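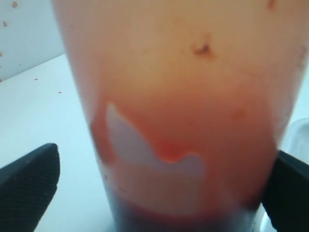 **Layered smoothie: how to keep the colors apart, and red marks on a white table**

Hello everybody. I make a smoothie with three colors for the breakfast table at our small guest house in Mackay. At the bottom goes blueberry, then strawberry with a little carrot, and on top peach with yogurt. In the tall plastic cups it should look like stripes, but often the red one climbs into the peach one and there are pale spots on the wall of the cup. I use 230 grams of fruit for each color. Also, the table is white and small red drops stay on it. What do you use for cleaning, and how do you carry the cups?

*Touran Hosseinzadeh*

---

**Bornomik**

The thickness is the most important. The lowest layer must be the thickest one, so use frozen berries and very little juice. After you pour it, put the cup in the freezer for 12 minutes, then pour the next layer slowly over the back of a spoon. The pale spots I also get. I think it is foam from the blender, so now I let the jug stand a little and I take the foam away with a spoon.

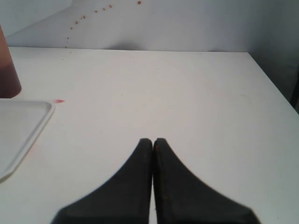

For carrying I use a tray with a raised rim, and I fill the cups on the tray also. Most drops fall there and you can rinse it in the sink. If a drop goes on the table, wipe it immediately with cold water and dish soap. Carrot is worse than strawberry in my experience.

---

**Jarkance**

just use a tablecloth

---

**Tundwood**

I don't agree with the tablecloth, you will wash it every day. For a dried mark I put baking soda with a few drops of water, wait, and wipe with a soft cloth. Please don't use the green side of the sponge, it makes the white surface dull.

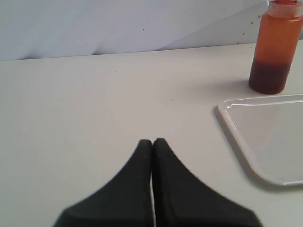 After this, wipe one more time with clean water, because the soda leaves a powder when it dries. Look at the table from the side, near a window, and you will find the small specks you missed. About the layers, I agree with Bornomik, but my freezer is weak and I need to wait double.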